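**Come and help us set tables: a call for participants at Hidell House**

We are looking for people who like getting a kitchen back in order. If you're the sort who can't leave a friend's house without wiping down the counter, or who has strong feelings about which drawer the wooden spoons belong in, please read on, because we would love to hear from you!

Hidell House is a small household studio on the second floor of the old Dondard building, over the fabric shop. For a couple of years now we have been putting together a plain, friendly handbook on everyday table work: laying things out, clearing them away, packing them up, wiping down, and starting over. It's called the Stoner Handbook, after the street where we began (in a much colder room, with one folding table and a kettle that leaked). We have written up a lot of our own habits by now, and we've reached the point where we need to see how other people do it. Everyone we know does it a little differently, and those little differences are what we're after.

**What you would be doing**

You'd come in for 2 sessions of 3 hours each, on days that suit you. We'll give you a work table and a box of ordinary household things, and a card with a short task on it. You might be asked to sort a mixed box of kitchen items, set a place for one, pack a lunch, or clear up after a pretend breakfast and wipe the table. Then we ask you to do it again in a different order, and to tell us which way felt better. Some tasks take a minute and some take a good deal longer, and you're welcome to go at your own pace.

The tables have white marble-patterned tops and pale lavender-white walls behind and to the side, so each one feels a bit like a booth in a diner. You'll have your own corner and you won't be bumping elbows with anyone. People tell us it is quite restful once you get going, and a few have asked to come back just for the quiet.

There are 182 task cards in the full set, and you'll see only a small stack of them. If you get one you don't care for, put it back and draw another.

**Who we are hoping to hear from**

You should be 18 or older and comfortable standing for a while, though we have stools and you can do most of the cards sitting down. You don't need any experience in kitchens, catering or housekeeping. Left-handed people are especially welcome, as we are short on them, and so are people who share a kitchen with a big family. If you use a cane or a wheelchair, let us know when you write and we'll have the right table ready. There is an elevator, around the back by the loading door.

We have 11 places open in this round. If they fill up before we get to you, we'll ask whether you'd like to be on the list for the next one, which starts in May.

**What you get**

We pay for your time at the end of each session, and we cover bus fare both ways. There's coffee, tea and usually something baked. You'll also get a printed copy of the handbook when it's finished, with your name in the back if you'd like it there.

**Good to know before you come**

- Wear sleeves you can push up.
- Leave rings and bracelets at home if they bother you when you're wiping or sorting.
- Tell us about any allergies. We use mild dish soap, and some of the cards involve dry beans, flour or nuts.
- Street parking on Carhuamaca Lane is free after lunch.

**How to apply**

Drop a note in the Hidell House mailbox in the lobby, or leave your name and a phone number with the fabric shop downstairs. Add a few lines about your kitchen at home and the chore you mind least. Please get it to us by 20/11/2025.
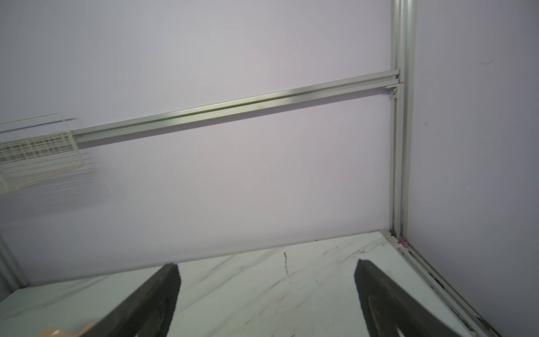 *One of the work tables at Hidell House.*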